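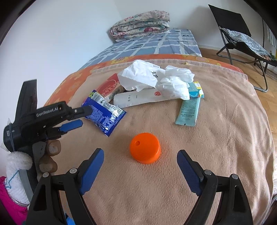
**Face / Base & Primer**

# Whiteley Smoothing Primer

A silicone-based primer for normal to oily skin. It goes on after moisturizer and before foundation, and it dries to a soft matte finish with no tint and no shimmer. Whiteley is the everyday line from Bitus, made at our plant in Danport.

Size: 18 ml pump tube, or 42 ml refill pouch

## What's in it

Dimethicone is the first ingredient on the list. It gives the primer its slip and fills in the look of pores and fine lines. Dimethicone crosspolymer thickens the formula into a gel, so it stays where you put it. Silica takes up oil during the day. Niacinamide is included at 2 percent.

There is no added fragrance and no drying alcohol. The primer does not contain sunscreen, so wear your usual SPF under it and let the SPF set first.

Full ingredients: Dimethicone, Cyclopentasiloxane, Dimethicone Crosspolymer, Water, Niacinamide, Silica, Glycerin, PEG-10 Dimethicone, Tocopherol, Phenoxyethanol, Ethylhexylglycerin.

## How to use

Start with one pump. Press it into the center of the face, then work outward with your fingertips. A brush tends to leave too much around the nose. Wait five minutes before foundation.

If your foundation rolls up into little balls, you are probably using too much primer or layering it over a moisturizer that hasn't sunk in yet. Try half a pump. Very watery foundations can also separate on top of it — pat them on with a damp sponge instead of rubbing.

Remove with an oil or balm cleanser, followed by your regular face wash.

## Good to know

- Not recommended for very dry or flaking skin. Wultbridge Cream Primer is the better choice there.
- Can be worn alone. It will cut shine but won't even out color.
- Keep out of the eyes. If that happens, rinse well with water.
- Store at room temperature with the cap on. The gel gets stiff in the cold and softens again as it warms up.
- Use within 18 months of opening.

The formula was updated in February. The old version had a lavender scent and a slightly thinner texture. Both versions use the same tube, so check the back panel for the word "unscented" if you are buying from a shop with older stock.

The refill pouch fits the current pump tube only. Wipe out the tube before refilling, and don't top up a tube that still has the scented version in it.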